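From: Nam-gil Geum
To: classroom-practice list
Date: 9 August 2021
Subject: Re: Grullix reading journals, second edition

Replying to the list because I suspect others are being asked to sign the same order form I am.

The earlier message said:

> Our district piloted the Grullix journals last year and
> we were thrilled. Kids who never wrote more than a line
> were filling whole pages by spring. The second edition
> adds the Flirkis question cards, and the publisher is
> offering the full set to any school that orders 50 or
> more before the end of the summer. I can't recommend it
> highly enough. The research behind it is very strong
> (327 students!) and the author really listened to
> teachers. Happy to answer questions.

I have questions.

I bought the first edition with my own money and used it with two groups of fourth graders. It is a decent notebook. The paper holds up to erasers, the margins are wide, and the weekly page where a student writes to a classmate about a book is a good idea that I plan to keep using whether or not I buy another copy. So I am not writing to trash it. But "the research is very strong" is doing a lot of work in that message, and I went and read the thing.

The 327 students are the number who started. The report, which you have to ask Pirnetti for by email, says the reading measure was given at the beginning and again at the end, and I can't find a line anywhere saying how many sat for the second one. There was no comparison group. The kids were a year older at the end, as kids are, and they read better. I would like to see what happened in the classroom down the hall where everybody used a spiral notebook and had the same twenty minutes a day to write in it.

As for pages getting filled, mine filled pages too. Then I sat down in July with the whole stack and read them. A good third of it was retelling: this happened, then this happened, then the dog came back. Longer retelling is still retelling. A few kids did something I would call thinking about a book, and they were mostly the kids who did it out loud in September before they had ever seen a journal.

Now the cards. I have the sample pack and I tried it on my sister's two over the break, at her house, which I know is not a study either.

Notes from that, in case they help anyone decide:

1. "What does the author want you to feel?" got a shrug from the older one and "hungry" from the younger one. We were reading a picture book about a market, so fair enough.

2. "Describe something near you the way this author would" was the best card in the pack. They took it off to the bedroom and came back with most of a paragraph each, and then argued about whether "lumpy" was allowed. 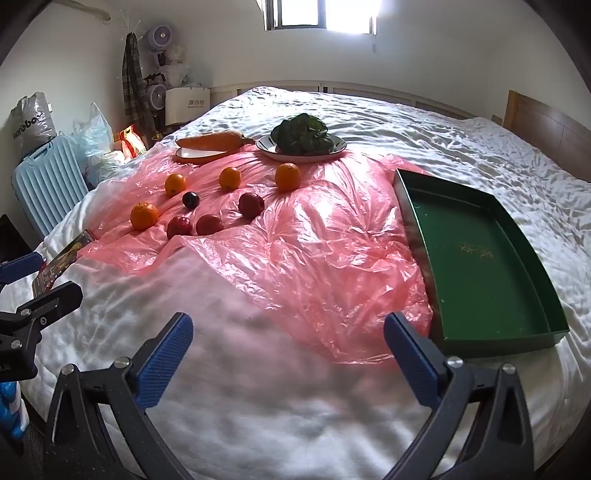
3. "Ask the main character a question" worked once. The second time they asked the same question of a different character and waited to see if I noticed.

4. "Rate your thinking from one to five" is a card I would pull out of the box before it got near a classroom. Everyone is a five. The one child who writes two is the one you didn't want to feel that way.

5. The color coding on the backs matches a chart that isn't in the sample pack. I wrote to ask for it and was told it comes with the teacher binder, sold separately.

That last one brings me to the order. Fifty journals gets you "the full set," but the full set on the form is the journals and the cards. The binder is extra, and so is the one-day training the binder tells you to take before you start. By my math my building would be paying $362 on top of the journals before a child has written a word. I could put $500 worth of actual books on the shelf for not much more than that, and I know which one my students would fight over.

Eren asked here last month whether anyone had used the journals with English learners. I don't see that she got an answer — the sentence starters in the back are in English only, and several of them are idioms. "This part tugged at my heartstrings because" is a rough place to start if you've been in the country since spring.

If the original poster is still happy to answer questions, mine are these. How many students took the second test? Did the pilot schools pay for their copies? And does anyone have a page of student writing from the pilot that they'd be willing to share with the names off? I'd look at it with an open mind. I'm holding my form until I hear something, and the deadline can do what it likes.

Nam-gil Geum
Grade 4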